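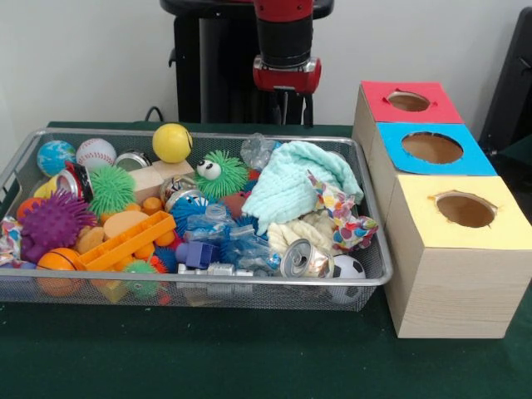
A basket of toys and the boxes with holes in their tops.

My aunt left me the house in Prudthorpe and everything in it, and what was in it was mostly letters. She'd kept every one anybody ever sent her. I found them in the airing cupboard, in the piano stool, in a fish kettle (who owns a fish kettle?), and by the end of the first week I had 828 of them spread over the dining room carpet and nowhere left to eat my toast.

I'd only meant to stay till the end of February. Clear it, paint it, sell it, go home. But then I sat down with one letter, and you know how that goes.

They were nearly all from a man called Panasiuk. No first name, just that, with a great looping P like a fishhook. He wrote about the weather and his knees and the price of ferry tickets, and at the bottom of every page he put the same line: Tell me when the pear tree flowers.

I went and looked out of the kitchen window. There wasn't a pear tree. There was a washing line and next door's cat.

So I rang round. The woman at the post office had never heard of him, and the vicar thought he might have been a piano tuner, but then the vicar thinks everyone was a piano tuner.
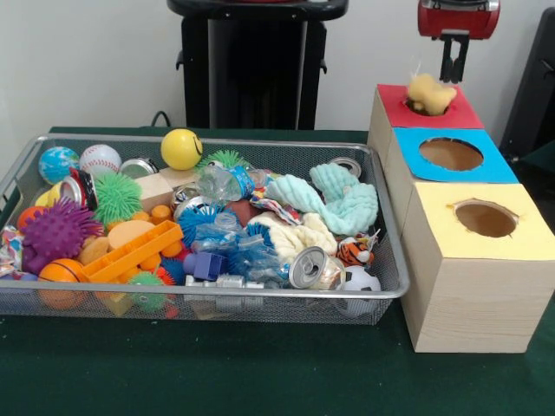
Eluned Morgan said I was looking in the wrong garden. The tree had never been at the house at all, she told me, it was up at Kedudard, on the allotments, and my aunt had walked there every morning in spring in her good coat and come back with mud up to her knees.

Well, I had no idea. I'd known my aunt all my life and I couldn't have told you she liked pears! I'd have said she was a tinned peaches sort of woman.

I walked up there that same afternoon. It was bitterly cold, with that thin sort of rain that gets in at your cuffs, and I took two of the letters in my pocket, goodness knows why. Company, I suppose.

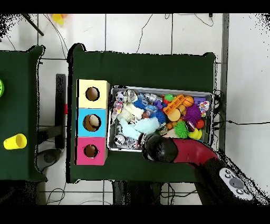
The path was longer than Eluned had made out, and I went past the gate twice before I saw it. But there was the tree, leaning on a shed with its arms out, black and bare and a good deal bigger than I'd pictured. Someone had tied a bit of blue wool round the trunk. I stood there like a lemon for ages. Then I read him one of his own letters out loud, the one about the ferry, and felt very silly – and a bit better too.

When I got home I put the house keys back on their hook and wrote to him at the address on the last envelope. Not yet, I put. But I'll tell you when.

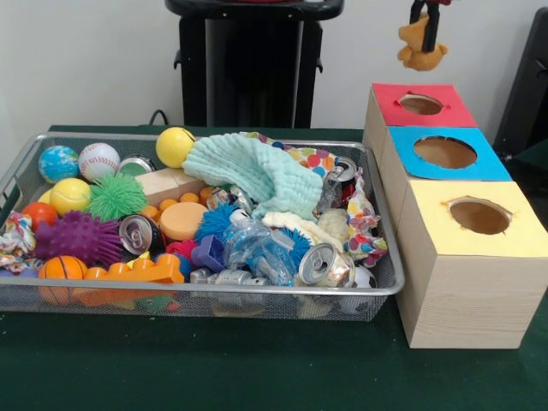

Posted in Stories by the Clikura reading group, 2019-02-07

I didn't sleep much that night. I kept thinking he'd be ninety, or dead, or living with a daughter who'd open my note over breakfast and wonder who on earth I was. In the morning I rang the estate agent and told him April, maybe May, and he sighed down the phone at me. Then I moved the letters off the carpet so I could get to the table, and made my toast.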